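Getting your old saves working after the Avham 1.3 patch

16 August 2024

So the new patch landed and, like a lot of people, I loaded up the game and found my save list completely blank. Don't panic and please don't start a new campaign yet! Your saves are almost certainly still on the drive. The patch changed the folder the game looks in, and it doesn't move anything over for you. I lost an evening to this, so let me save you the trouble.

First, close the game and the launcher. The launcher likes to sit in the system tray, so right-click the little icon down by the clock and pick Exit. If you leave it running it will sync an empty folder to the cloud while you work, and then you really do have a problem.

Next, turn off cloud saves. In the launcher (yes, open it again, sorry) go to Settings, then Account, and untick Sync saves. Exit it once more from the tray.

Now find the old folder. Open File Explorer, type %appdata% in the address bar and hit Enter. Look for a folder called Justham — that was the engine's working name and the old builds still used it. Inside you'll see one called profiles, and inside that are your saves, each ending in .sav. Mine had 93 of them because I never delete anything.

Copy the whole profiles folder to your desktop before you do anything else. Copy, don't cut. If something goes wrong later you can put it back and you're where you started.

The new location is Documents\Avham\profiles. If it isn't there, start the game once, get as far as the main menu, and quit. That creates it. There should be a subfolder with a long number for a name, and that's your player ID. Paste the .sav files straight into that subfolder, but leave out profile.cfg. The old config file has a different layout and the game will crash at the logo if it finds it. Ask me how I know.

Start the game and check the Load menu. Saves from build 715 or later should show up right away. Older ones appear grayed out, and for those you need one more step. Open settings.ini in Documents\Avham with Notepad, find the line AllowLegacySaves=0 and change the 0 to a 1. Save the file and start the game again. The first load will be slow (mine took around 30 seconds on the big Salgate map) and the screen may go black for part of it. Let it finish, then save into a new slot right away so it gets converted.

If you use the Jaber texture mod, take it out before you load an old save and put it back after you've converted it. With the mod in, my saves loaded but every building was bright pink — kind of pretty for a minute, but no way to play.

One thing I haven't been able to fix is the autosaves. The names come up scrambled for me, and slot 52 won't load whatever I do. Manual saves have all been fine. Once you're happy, turn Sync saves back on, and when it asks which copy to keep, choose Local.

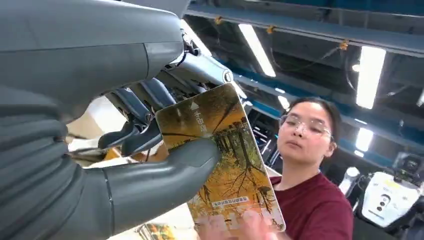
I'd hang on to that desktop copy until you've played a few sessions and the cloud has synced at least once without complaining. If your Load menu is still blank after all this, check whether Documents has been moved into a backup folder on your machine, and paste the files there instead.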